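Court rejects challenge to Cledley boundary order

The High Court has dismissed a claim brought by Sukport Borough Council against the boundary order which moves two wards into the neighbouring district of Cledley. The order will take effect in April, as planned.

Sukport had argued that the public consultation, which ran for 35 days, was too short and that residents of the affected wards had not been given clear information on council tax. It also claimed that more than 3000 signatures on a petition against the change had been left out of the final report.

In a written judgment handed down at 10.30am, the court found that the petition had been received after the closing date and that there was no duty to consider it. The period allowed for comment was held to be lawful. A further ground, on the naming of the new wards, was withdrawn before the hearing.

Cledley District Council welcomed the ruling and said that preparations for the transfer of services — including refuse collection, licensing and the electoral register — would continue.

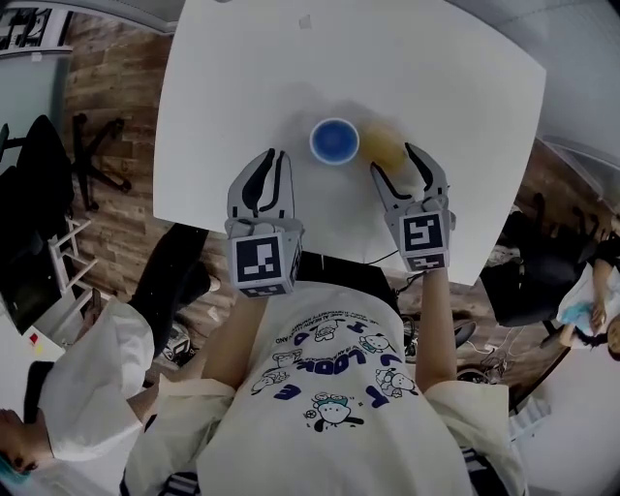 Sukport has been ordered to pay the costs of the case. The council said it was disappointed by the outcome and would take legal advice before deciding whether to seek permission to appeal. Any application must be made within 7 days.

Polling cards for the May elections will be issued on the basis of the new boundaries.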